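## 4. Choosing and preparing the bowls

The Kukik kitchen scale weighs up to 2000 g, and this limit includes the bowl. A heavy bowl leaves less room for your food – please keep this in mind when you cook for many people.

1. Put the scale on a flat, hard table. Do not use it on a cloth.
2. Press **ON** and wait until the display shows zero.
3. Place the empty bowl in the center of the plate.
4. Press **TARE** one time. The display goes back to zero.
5. Add the food slowly.

**Note:** If the bowl is wider than 28 cm, it can hide the display. Press **HOLD** before you lift it, and the last weight stays visible for nine seconds.

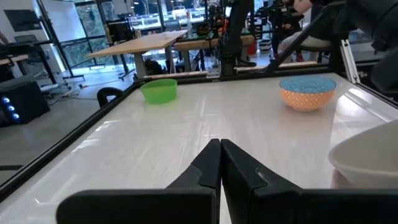
*Fig. 4: Bowls in green, orange with white pattern, and white.*

Plastic and ceramic bowls are both suitable. When you change to another bowl, you must repeat steps 3 and 4, also if the two bowls look the same size.

**Caution:** Never store a bowl on the plate. The sensor stays under load and the scale will lose its accuracy after some time. To adjust it again, see section 9.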